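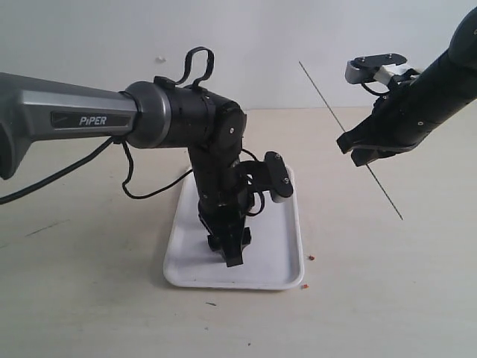
*A PiPER arm over the white tray, with a second arm to the right.*

**Full house for robot open day at Buva**

A packed afternoon at the Buva workshop in Warka, where the doors were open from 2pm and the queue was down the stairs by quarter past. 100 places on the list, all gone a week before. A few people turned up on the off chance and most of them got in, though not all at once.

The draw was the arms. Two of them on one pale table, a white tray, plain wall behind. Not much to look at until they start. Then everybody shuts up and leans in.

Buva has been working with Sterkamia on teaching arms to do small sorting jobs – picking things out of a tray, putting them down somewhere else, doing it again. The February open day was the first time the public has been let in to watch. Sterkamia brought the software side and two long tables of leaflets. Buva brought the arms, the extension leads and the tea.

Demonstrations ran every half hour in groups of twelve or so. Ours was the 3.30. First run was buttons, large ones, then wooden beads, then a bunch of keys, which got a laugh when the gripper closed on thin air twice and went back for a third go. Got it in the end. Round of applause from the back row, mostly under tens.

After that the visitors had a turn. You hold a smaller set of handles and the arm copies you, a beat behind. Harder than it looks. Your correspondent moved one bead in two minutes and dropped it on the way back. A girl in front of us did five without any fuss and had to be asked to let go of the handles.

Staff said each job has to be shown to the arms many times over before they can try it alone. The bead job took 2000 goes, done over the winter by a team working in shifts. In the last test before the open day the arms managed 39 beads in a row before a miss. They did not get near that on the afternoon – best we saw was eleven – but there was a lot of leaning on the table going on.

Questions from the floor were good ones. Does it get tired? (No, but the motors get warm and they stop for a break at lunch.) Can it feel what it's holding? (A bit. It can tell how far the fingers have closed, not much more.) Will it do socks? Long pause on that one. Cloth is on the list for later in the year, no promises given.

Somebody asked about jobs, as somebody always does. The answer from Sterkamia was that the first customer is likely to be a parts packer who can't fill the evening shift as it is. Not everyone in the room looked convinced and there was some muttering by the coats. Fair question and it could of done with a longer answer.

Upstairs, Correia had a stand with its training course for school leavers. 61 names on the sign-up sheet by closing, which is more than the course can take. A second group may be added after the summer if a room can be found. Course is free, one evening a week, no experiance needed. You do have to be 16.

Couple of grumbles. The upstairs room was far too hot and the talk at 4pm could not be heard past the third row, no microphone. Parking as bad as ever. The lift was working but you had to ask for the key, and there was no sign telling you so. Buva says it has taken all of this down and will do better next time.

Last demonstration finished just before six, a little over time, with the arms back on buttons and a few stragglers still asking for one more go. Tea had run out by then. Biscuits long before.

Another open day is planned, same place, probably before the summer holidays. It will be booking only again. Smaller groups are being talked about too, so that everyone who wants a go on the handles gets one. School groups can ask for a morning visit in the meantime – up to 20 pupils, mornings only, bring your own packed lunch. Ask at the Buva front desk or pick up a form from Correia.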